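5 Dec 2020
By the Protley newsletter desk

Teaching a robot arm to push things where you ask sounds simple until the request is in ordinary words. "Put the red ones with the green ones" leaves a lot unsaid. How close is close enough, and which block goes first?

The Skestavura project has been working on this since the spring. The arm has no fingers, only a rod, so everything it does to a block has to be done by pushing. Its training set is made up of 1068 short runs, each steered by a person and labelled afterwards with a plain sentence saying what was done.
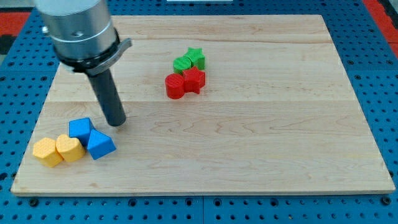
Labelling after the run was the main change this year. Before that, operators were given a sentence and told to carry it out, and the wording came out stiff and much the same every time. With the new labels the model copes better with phrases it has not met before. In the November tests it finished 86 of every 100 requests that involved a single block. Requests to sort a set into two groups are still much harder, and the usual fault is a block knocked out of place while the rod is on its way to another.

The team now plans to let the user correct the arm in the middle of a task, with remarks such as "a bit further left". A write-up of the November tests is with Valirix for checking and should be ready in the new year.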